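Home Ask Topics Town Hall Log in

Changed polling place and a lost petition - what can I still do?

Meenakshi Chacko

I live on the Fivik side of Golton. Until the last town election we voted at the grade school. In May a card came saying my address now votes at Kwiatkowski Hall, across the river. My neighbor two doors down got no card and was turned away at the school when she went there to vote. By the time she found the hall it was ten past eight and they had closed the doors.

Several of us want the council to put the polling place back, and we also want the ward line question on the next ballot. We handed in a petition at the clerk's counter. I have now been told it was short because a lot of the names were thrown out. The letter says 1146 were accepted and we needed 2125. It doesn't say which names were rejected or why.

Can I ask to see the list? And is there any point in complaining about the polling place separately, or does it all go in together?
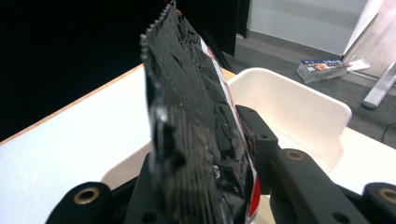
Black packet with a red and white stripe

Oldmill_Rd

Yes, ask to see it. Petition sheets are usually public records once they are filed, although some places black out part of the address or the date of birth. Write to the clerk and ask for two things: the marked-up sheets, and the written rule they used for each rejection. Keep it short. Do it by email so there is a date on it.

When we did ours in Istden over the bus depot, most of the rejected names were people who signed with a street address that didn't match the voter roll. They had moved within town and not updated it. There were also whole sheets thrown out because the person carrying them forgot to sign at the bottom. If it's the second kind, ask right away whether you can fix it. Some towns give you a short window to correct the carrier's signature and some give you none. The window normally runs from the date on the letter, so don't wait for the sheets to come back before asking.

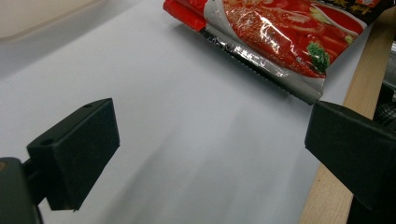 If you end up starting over, get more names than you need. We aimed for 300 extra and it was only just enough. Bring a printout of the voter roll with you if your clerk sells one, and check people as they sign. It's slower but you lose far fewer.

The polling place is a separate matter. That is normally set by the election office and may never come before the council at all, so a petition to the council could be sitting on the wrong desk. File a written complaint with the election office. Your neighbor should file her own, with the time she got to the school and the time she got to the hall. If she remembers what the worker at the door told her, that should go in too.

tk_golton

They moved ours too and I never got a card either. Call before you go, that's all I do now.

dmarsh

Agree with Oldmill_Rd on most of it, but check the number before you do anything else. 2125 sounds high for Golton. In a lot of places the requirement is a percentage of the people who voted last time, and in others it is a percentage of everyone registered - big difference. Ask the clerk which one they used and which election they took it from. My sister's group in another county was given the wrong total, and it took roughly six weeks to get a corrected letter.

Also go to the council meeting and use the public comment time. You get 2 minutes. Bring the card you got in May and hand a copy to whoever is taking the minutes, then ask for it to be attached.

Related

Who draws the ward lines in a small town?
Can I vote if I moved during the year?
Getting copies of council minutes
Istden bus depot vote - where to find results
How to sign up for public comment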